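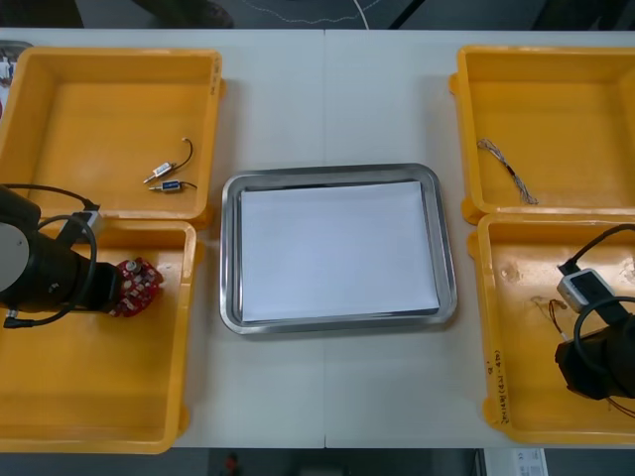 Figure 2. Sorting station with four yellow bins and the paper-lined center tray.

4.2 Setting up the sorting station

The station is used for sorting small electrical parts before they go back into stock or out for recycling. Set it up as described in this section before opening a parts bag. The bins and tray are supplied in the Ulstead bench kit, order no. 3598.

1. Clear the tabletop and wipe both panels with a dry, lint-free cloth. Do not use solvent cleaner on the surface.

2. Place the stainless steel tray in the center of the table with the raised rim facing up.

3. Lay a stack of plain white paper in the tray. The stack should lie flat and cover nearly all of the bottom. Small parts are easier to find on white paper, and the top sheet can be lifted out and discarded when it is dirty.

4. Place two yellow bins on each side of the tray, one behind the other. Leave enough room between the bins and the tray to get a hand under the rims.

5. Assign the bins as follows:

Upper left — cylindrical components with wire leads
Lower left — circuit boards
Upper right — loose wires and wire bundles
Lower right — parts that cannot be identified

NOTE: Bins may be marked by hand on the outer wall. Use a soft pencil or a removable marker.

4.3 Sorting

1. Empty one parts bag onto the paper. Do not exceed 300 g per load.

2. Remove circuit boards first. Hold each board by its edges and lower it until it is just over the floor of the bin before letting go.

CAUTION: Do not drop boards or stack them. Pins and small metal parts bend easily and can scratch the board underneath.

3. Remove cylindrical components next. Lift them by the metal body. Pulling on the lead can break the joint inside.

4. Remove the wires last. Keep multicolored bundles together, even if the strands have separated at one end. Leave any connector attached.

CAUTION: Frayed strands can puncture the skin. Wear thin gloves when handling cut or stripped ends.

5. Check under the top sheet for stray screws and pins, then load the next bag.

If a bin cracks or a corner tab breaks off, replace the bin. Single bins are available as part no. 493.

Revised 2020-01-14, R. Sepp. Replaces the December issue.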